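# Timestamps, tea and a very long week

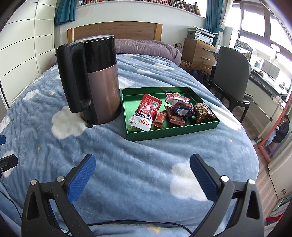

*Kettle, snack tray and the cloud blanket, with the gripper fingers wide open.*

I have been meaning to write this one up since June, and Rory Menzies has asked me twice whether I ever got to the bottom of the slipping clocks, so let me put the kettle on (a different kettle) and tell you the whole sorry tale.

Those of you who have been reading for a while will know I look after the bit of our software that takes a recording from the hand-held gripper and turns it into something a policy can learn from. We call it Prelliton. It reads the video, works out where the gripper was at every moment, works out how far open the fingers were, and lines the two up. On paper that is a couple of evenings' work. I have been at it for the best part of a year and I still find new ways for it to be wrong.

The trouble this time was with the lining up. Magnus Dow had trained a small model on 400 of our household recordings, mostly picking up packets and moving them from one place to another, and when he ran it on the arm it did something very peculiar. It would drift down beautifully towards a packet, pause, close its fingers on thin air just above it, and then carry on down with its fist shut. Over and over again! Magnus thought it was the depth. I thought it was the controller. We spent most of a Friday being politely certain at each other, and I'm afraid I was every bit as wrong as he was.

What I should have done first was plot the finger width against the height of the gripper for a single recording. When I finally did, the fingers were closing early. The gap was 115 milliseconds on the first one I opened, and it was different on the next, and different again on the one after that. If it had been the same everywhere I'd have subtracted it and gone to bed.

The cause was in my own code, of course. I was stamping the width readings when they came out of the smoothing filter, and the filter looks a little way ahead, and how far ahead it looks depends on how many readings it has dropped because the finger pads were hard to find. Those pads are blue with a fine grid on them, and the detector is generally very happy with them. Give it bright window light, though, and it starts to miss. So the sunnier the room, the worse the clock. I'd never have guessed it from the symptoms.

The fix was nearly 30 lines, most of them deletions, which is my favourite kind. Each reading now keeps the time of the video picture it came from, right through the filter and out the other side, and any stretch with too many missing readings is flagged so that a person can look at it. Tarun Srivastava reviewed it and asked for 3 more tests, all of them fair. One of them failed, too, so thank you, Tarun.

While I was in there I also changed how we handle shiny things. Position tracking leans on little patches of texture that stay put from one moment to the next, and a printed blanket is lovely for that, all those clouds and stars. A brushed metal kettle is much less obliging, as the highlights slide over it when the gripper moves. Mirrors are worse still, because the tracker sees a whole second room in there and believes in it completely. I now throw out points that disagree with their neighbours for more than a moment. It's crude and it costs us a bit of speed, but Effie Crichton has stopped sending me plots of grippers sailing through wardrobes, so I'm calling it progress.

Magnus has started retraining on the corrected recordings. I'll post the curves when he's done, and I still owe Wilma Drummond an answer about the file format, which I haven't forgotten, Wilma, I promise.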